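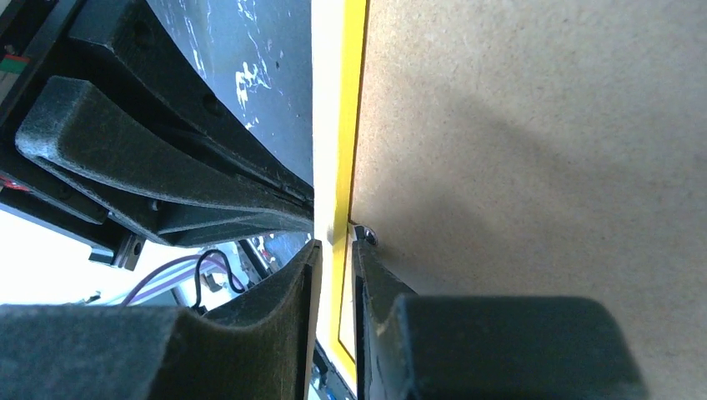 Workshop tips for the two-arm bench

Collected by Heriberto Rengifo for the Saturday robotics class at Selness. Additions go in the binder by the door. Tips are grouped by job.

Boards and frames

Measure both diagonals before a framed board goes on the bench. If the two figures differ, the frame is out of square, and an arm that closes on one strip will push the opposite corner out of place. Correct the frame first. Do not correct it in the program.

Write the outside dimensions on masking tape and stick the tape to the back. The practice board for the Turen round is 357 mm on the short side. Teams that worked from memory last term used three different values.

Fiberboard sheds dust from a cut edge. Wipe the edge with a barely damp cloth, let it dry, then bring it to the bench. Dust on a felt pad acts as a dry lubricant and the grip weakens over a session.

Keep screws and fittings clear of the grip line. A pad that lands on a screw head touches at one point and the board pivots around it. Move the grip point along the strip until the pad sits flat.

Light wood strips dent. Start with the lowest closing force that holds the board during a slow lift of one edge, and go up in small steps. Record the final value on the team sheet.

Felt on the fingers

Brush the felt before each session with a dry nailbrush, one direction only. Scuffed felt is still usable. Felt that has gone shiny or hard is not, and should be replaced on all the fingers of that gripper at once. Mixing old and new felt gives an uneven grip.

Cut replacement felt from a paper template. Leave no overlap at the tip – an overlap catches the edge of thin panels and peels back.

Contact adhesive needs 20 minutes open time on both faces before pressing. Do not shorten this with a hair dryer. The Wiltasard pads we tried in July came off for exactly this reason.

Two arms on one board

Choose grip points on different strips where the task allows. Two grippers on the same strip have very little control over rotation.

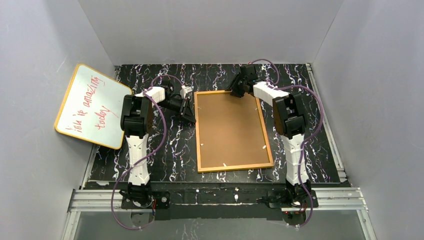 Framed board on the marble-pattern top, one gripper at the left strip and the other over the far right corner.

Close one gripper fully, wait, then close the other. Closing both together shifts the board by whatever error is left in the two positions, and the shift is different each time.

Release in the reverse order. Open slowly for the first few millimeters. A fast opening drags the board with the felt.

Never let the two arms pull against each other to test the grip. Use a hand scale hooked to the frame with the arms on hold, with the teacher at the stop button.

Cables and sleeves

Leave a free loop at every joint. To check the length, move the arm by hand through its full reach with the power off and watch the cable at the elbow. If the loop goes flat, it is too short.

Tie cables with hook-and-loop strips. Zip ties cut into the jacket and have to be cut off at each adjustment.

Wash the fabric sleeves cold, no softener, and air dry. Softener leaves a film that transfers to the boards. Turn them inside out first. Fit them again with the seam facing away from the work.

Bench top and side panels

A dark, glossy top shows glare. Angle the lamps at the side panels so the light reaches the top indirectly. If a bright spot remains, move the lamp, then check the view from both wrists before starting a run.

Clean the top with dish soap and water, well wrung out. Glass cleaner streaks.

Whiteboards can stay near the bench for notes, but check that the arm has clearance behind the elbow as well as in front of the gripper. Red marker left overnight needs alcohol on a cloth.

Check the bolts on the aluminum rails at the start of each month. Use the short key. The long one makes it too easy to strip the slot nuts.

Logging runs

One line per attempt: team, board, grip points, closing force, result. Failed attempts get a line too. The Thorlacius team had 1085 lines by the end of the season and found their corner slip by sorting on grip point.

Stop at 2000 lines per file and open a new one. The classroom laptop slows down past that.

Spare felt, slot nuts and hook-and-loop strip are in the second drawer. Write down what you take.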